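Giving up the car, one year on

Monday, June 14, 2021

I sold the car last June and said I would write something after twelve months, so I'd better get on with it. It was a 2009 hatchback with a slow puncture and a heater stuck on full. A garage in Parkton gave me less than I wanted and I walked home.

The first month was easy. The weather was good and I had nowhere much to go. I bought a second-hand Veloso bike with two panniers and used it for shopping, the post office and the dentist. The number 4 bus does the rest. It runs every 35 minutes in the day, less often after seven, and not at all on Sundays.

Sundays are the hard part. My parents live out past Trasitska Lane and it is a long hill on the way there. I do it by bike when it's dry. When it's raining I get a taxi, and I've stopped feeling bad about the fare. 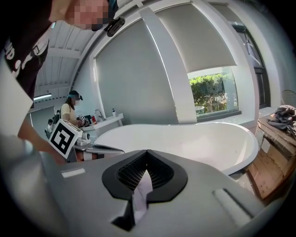

Money next, as a few people have asked. Insurance alone was £327 at the last renewal, before tax, MOT and fuel. Over the winter I spent under £100 a month on buses, taxis and one hire car for a weekend at the coast. The bike needed new brake blocks in January and a back tyre in March – the old one had a split in the side wall.

What I miss is carrying things. Compost, a bookcase, anything from the tip shop. Delivery covers most of it, but you have to be in, and the slots are never when you want them. I also miss the radio. I used to hear a whole play on the drive to work and now I hear none.

I walk more and I know the back streets better. I found the cut-through behind the allotments, which saves a good bit of the main road, and a bakery I had driven past for years without seeing.

I'm keeping it up for another year. The bus timetable changes again at the end of the month, and if they cut the last one home from town I may have to think about an electric bike for the hill.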